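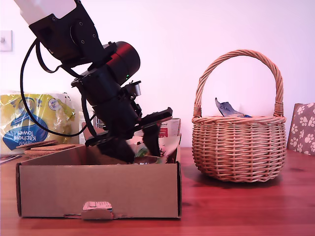
Sorting a Grocery Delivery Without Buying a Single Organizer

September 26, 2020

Every guide to putting groceries away seems to begin with a shopping list. Clear bins, a label maker, a turntable for the shelf. I have tried most of it, and the clear bins now hold batteries and dead pens in the garage. What follows uses a table, the box the food came in and one basket. It takes me more than 80 seconds, whatever the videos claim, and I have stopped timing it.

What you need

A table you can walk around. A low cardboard box with no lid. A basket with a handle, wicker or anything else that won't tip. Something to cut tape with.

Don't buy a box for this. Funel sells a "pantry transfer crate" in its catalog (item 3490, if you must look it up), and as far as I can tell it is a box.

Step 1. Put the box at the front of the table

Set it to one side, so the other half of the table stays open. If you put it in the middle you will spend the whole job reaching around it. Lids and tall flaps on the side nearest you should be folded down or cut off. A shallow tray is easiest, and you may get one for free by asking at the store. The Dreltport branch where I shop stacks them past the registers.

Step 2. Move the bulky things to the back

Kitchen towels, toilet paper and anything else wrapped in a big crinkly pack goes behind the box first. These packs make a small load look enormous and they don't need a decision yet. Which way up they land makes no difference. I have read advice about lining up the printed sides for a "calm visual field." The towels are going in a closet.

Step 3. Take out the packing material

Crumpled paper and plastic like to settle at the back of a box, and small items go missing in them. Shake each piece over the table before it goes in the recycling. I once threw out a jar of cloves this way, and it was not a cheap jar.

Step 4. Decide what belongs in the basket

The usual rule is "group like with like," and I don't find it much help. A bag of chips and a bag of rice are both bags. Try sorting by who will open it and when. Anything that gets grabbed without cooking goes in the basket: snack bags, crackers, pouches of nuts. Cartons, cans and jars stay in the box until you carry them to the cupboard.

If you can't decide about something, leave it where it is. It will be obvious by the end, or it won't matter.

Step 5. Fill the basket from the top of the bag

Hold snack bags by the top seam and lower them in bottom first. Dropping them flat is quicker, and then you get crumbs. A basket with a tall arched handle is awkward here, I'll admit, so come in from one side of the handle and stay on that side until it is full. Heavier pouches go in before puffy ones. 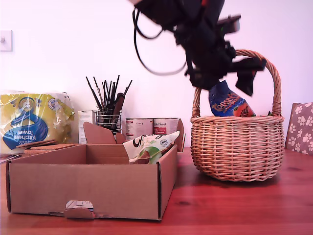

A blue snack bag on its way into the basket, with one pouch still in the box.

Step 6. Check the corners of the box

Interior flaps and dividers are good at hiding things. A pouch leaning against the end wall is easy to see, but a packet of yeast lying flat under a flap is not. Run a hand along all four sides. If the dividers are loose, pull them out and keep them for shoes or glasses.

Step 7. Put the basket somewhere you can see it

This is where most systems fall apart, mine included. The plan in the Verhoeven household handbook (a 1986 paperback, 208 pages, heavy on doilies) is to keep snacks on a high shelf in a covered basket. Ours went up there and we bought the same crackers three times. Now it sits on the counter by the door.

Does it need lining?

Probably not. Cloth liners get crumbs in the folds and have to be washed. A wicker basket can be turned over outside and tapped. If the weave is very open, one sheet of paper in the bottom is plenty.

What about decanting?

I'm not convinced. Pouring crackers into a jar means losing the date and the cooking directions, and then you need the label maker after all. A friend in Lirkby swears by it for flour, and for flour I'd agree.

I'll try the same basket with root vegetables in October and add a note if it holds up.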